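**Part-time bench assembler – Plolow, Prondanbridge**

Plolow makes small fittings and replacement parts for people who repair things at home. We are a small workshop on the Lauritsen side of Prondanbridge and we are looking for someone to join us at the assembly bench, 30 hours a week, starting in June.

The work is light and done mostly by hand. You will take parts from the trays, fit pegs into rings, drive small screws, check that everything sits square, then bag and label. Most orders are short runs. The largest we take on is 1,000 pieces, and those are shared between everyone on the bench.

You do not need trade experience. We would sooner have someone patient who keeps a steady pace and says so when a part looks wrong. Good close eyesight matters (glasses are fine), and so does being comfortable handling small pieces for a good part of the day.

The bench is a pale wooden table and we like to keep the top clear enough to work on. Tools get put back at the end of each job.
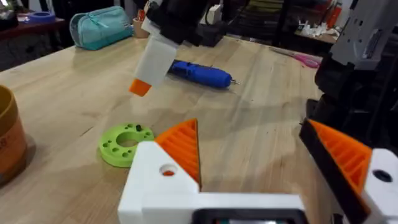 Peg fitting is usually what new starters learn first. The pegs go into the small holes around the face of the ring and should stand upright. If one leans, take it out and try again – please don't force it. After that you will move on to the powered screwdriver and to trimming and packing. Training is on the job and paid from the first morning.

**What we offer**

- 30 hours over four days, with some choice over which four
- Paid breaks, morning and afternoon
- Safety glasses and gloves supplied
- Parking behind the building, and the Laretport bus stops at the end of the road
- A permanent contract after 2 months, if both sides are happy

**What we ask**

- Reliable timekeeping
- Clear handwriting for the batch cards
- Willingness to sweep up and wipe down before you leave
- 2 references, which can be from voluntary work or school

Pay depends on experience and will be given in full before you come in, so please ask. There is one step at the entrance and the bench is on the ground floor. Seated or standing work can both be arranged.

To apply, write us a short letter saying what you have done before and which days would suit you. A CV is welcome but not needed. Hand it in at the workshop or post it to Plolow, Prondanbridge, marked "Bench". Letters should reach us by Sun 6 March. We will invite people in for a short trial at the bench, which is paid, and will reply to everyone who writes.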